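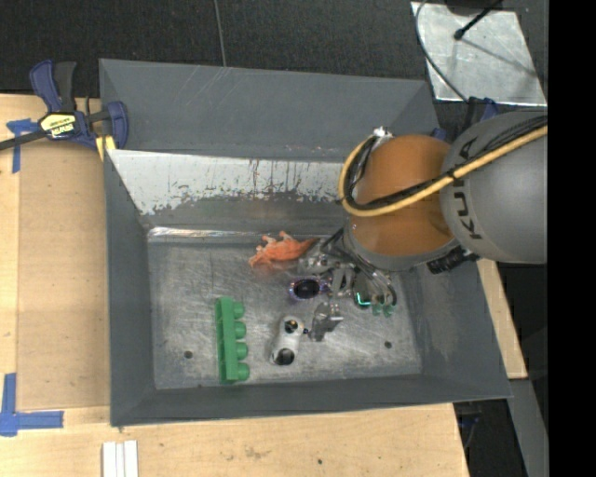
How to Prepare a Neighborhood Health Survey

A short survey helps a local health group to learn what people need before the yearly plan is written. This page explains how we prepare one in Grudthorpe. Small groups in other towns can follow the same steps.

What you need

A list of streets or housing blocks in your area
A computer with a spreadsheet program
Paper copies for people who do not use the internet
Two or three people who can visit homes or public places

Step 1. Decide what you want to know

Write one sentence that says the purpose of the survey. For example: "We want to know why adults in Grudthorpe miss their dental checkups." If your sentence contains the word "and" more than once, the survey is probably too wide. Make it smaller, or prepare two surveys for different months.

Step 2. Write the questions

Keep the survey to one sheet, printed on both sides. Begin with easy questions, such as age group and how the person travels to the clinic. Put questions about income or illness near the end. Every personal question must have the choice "I prefer not to say."

Do not ask two things at once. "Is the clinic near and friendly?" cannot be answered well by a person who finds it friendly but far away.

Step 3. Test it

Give the draft to 5 people who did not help to write it. Ask them to speak aloud while they fill it in. Mark each place where they stop or read again. In our first test, most of them did not understand the word "provider," so we changed it to "doctor or nurse."

Step 4. Choose the households

Our list had 931 addresses, and we wanted to visit 70 of them. Give each address a number and let the spreadsheet choose by random numbers. Please do not choose only the streets that are near your office. The answers will then show mainly the life of those streets.

Step 5. Collect the answers

Go at different hours, also in the evening. Leave a paper copy with a return envelope if no one opens the door, and visit one more time in the next week. We received 56 completed forms in this way.

Do not write names on the forms. Keep the address list in a separate locked drawer.

Step 6. Enter and check the data

Type each form into one row. A second person should then compare every tenth row with its paper form. Leave an empty cell when the answer is missing. A zero will be counted as an answer and will change your averages.

Last updated Sun 1 July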